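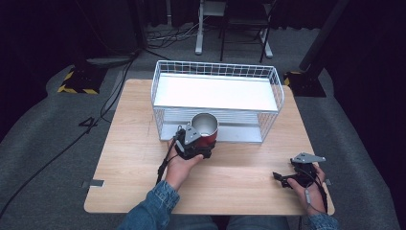
The Bilido two-hand kit costs $1,999, and I've now had it on my table long enough to tell you how to get good recordings out of it. You get a pair of hand-held grippers, the cables, and a login for the Kavetti software that turns your sessions into training data for a robot arm. Start with an easy task! Mine is a red metal cup and a white wire basket: one gripper clamps the side of the cup, the other waits empty on the right, and the rest of the tabletop stays clear.

Home > Kits > Guides > Reviews > Contact
4 min read

Setting up

Sit down before you plug anything in. I did it standing the first time and had the chair on top of a cable within a minute. Run the left cable off to the left and the right one down your right side, then stretch both arms as far as they'll go. If you feel a tug, give yourself more slack now (you will not want to stop later).

Next, open the software and pair the grippers one at a time, left first. Open and close the jaws all the way, 2 times each, until the bar on the screen turns green. Mine was stubborn, and Treasa Ní Bhriain on the support desk had me restart the whole thing, which fixed it.

Your first recordings

Hold the handle from underneath, fingers wrapped around it, and keep your wrist relaxed. Keep the flat plate on top uncovered, so no sleeves flopping over it. Now hit record, pick up the cup, move it, let go, and bring both hands back to where they started. Go slower than feels natural.

I do 16 takes and then stop for tea. Delete any where you fumbled the grip, and label the rest before you forget which was which!

Is it worth the money?

For me, yes, though the manual is thin and I wish the cables were longer. Veselthorpe rents the same kit for 6 weeks if you'd like to try it first, and they told me more sets are coming in December. Ask for the padded case, it's extra.

Fionnuala McGrath
November 28, 2018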